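Hilo sobre en qué me gasto el dinero de material para casa este curso. Tengo dos niños, de cuatro y siete años, y un presupuesto corto.

Empiezo por lo que no repetiría: los cuadernos de caligrafía por suscripción. Llegaba uno al mes y en mayo teníamos cinco sin abrir. Cancelada.

Lo que más uso son las letras móviles de Cerkel. La caja trae 164 piezas, con muchas vocales repetidas, y eso se agradece al formar frases. Faltan las tildes. Las hicimos con cartulina.

El mayor compone palabras que le dicto y luego las copia. Diez minutos después del desayuno, no más. Con el pequeño solo trabajamos los sonidos: busca la letra con la que empieza su nombre y poco más.

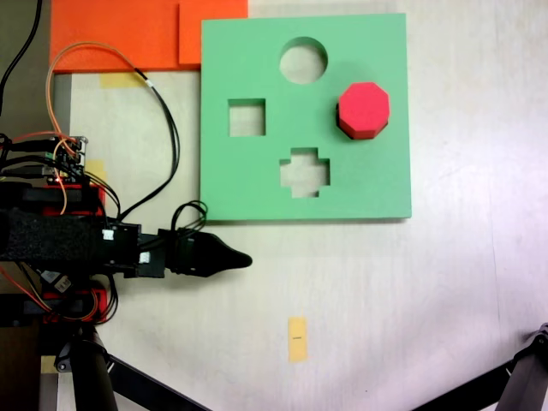
Tablero verde y pieza roja.
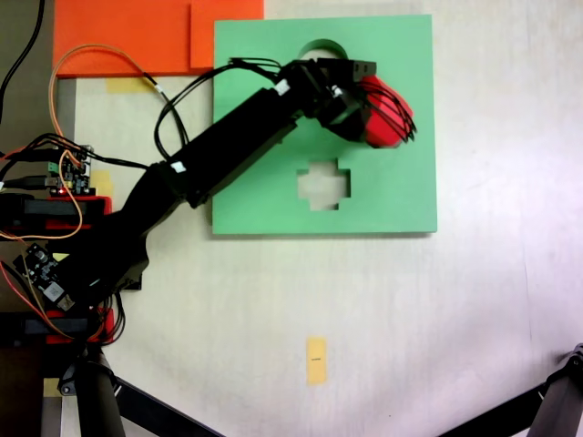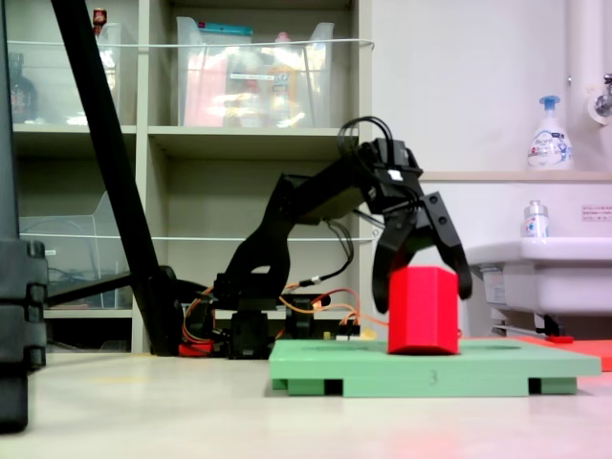 Para sumar y restar compré las regletas de Skundex. Son 100 y sobran para dos niños. Mercy Muriithi me recomendó empezar sin números, solo comparando largos, y le hice caso. Estuvimos así dos semanas – se me hizo largo, pero el mayor dejó de contar con los dedos.

Pega de las regletas: la caja cierra mal. Las guardo en una bolsa con cremallera.

Cuentos: casi todo biblioteca. Nos dejan sacar hasta 103 al año con el carné familiar y no hemos llegado nunca. Compro solo los que piden tres veces seguidas.

Esther Kioko me preguntó por el globo terráqueo de Kemppainen. Lo tuvimos prestado un mes. Bonito, pero los nombres de los países van en letra muy pequeña y a los siete años cuesta leerlos. Un mapa de pared nos sirve más.

Si tuviera que quedarme con una cosa, las letras. De segunda mano se encuentran bien – mirad antes que no falten la A y la E, que son las primeras que se pierden.

Otro día hablo de las tijeras para zurdos, que me lo habéis pedido varios.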